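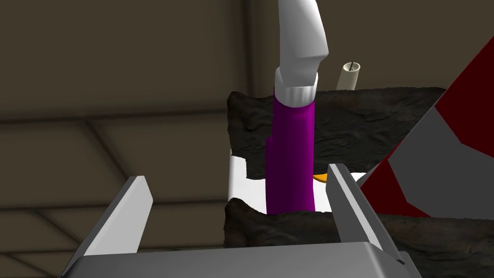 I got to the Grindale open day just after the doors opened, and the student robotics club already had three laptops going along the back wall. Their project this year is all simulation, so every team builds its room and its objects on screen and then tries to get an arm to pick things up. The team I stayed with longest, Hurnis, had the gripper view up, with two gray fingers wide open and a tall purple cylinder in the gap between them. I loved the little white candle standing farther back! Wycliffe Kinyua, who wrote most of their grasping code, let me have a go with the keyboard and I was terrible at it.

There were 13 teams and 35 students in the club this year, the youngest in ninth grade. Hamisi Mwaipopo runs the Rugemalira bench, where you can watch the scores come in (Hurnis had logged 806 attempts by lunchtime, with a chart of every miss). He spent ages showing me how they change the friction on the fingertips, and I'd have stayed all afternoon if there hadn't been a line behind me.

Go early if you can, and ask to try the keyboard. Parking is on the Dalard side, and the club room is up the stairs on the left. The teams compete in January and visitors are welcome at that too, so I've already put it on the calendar.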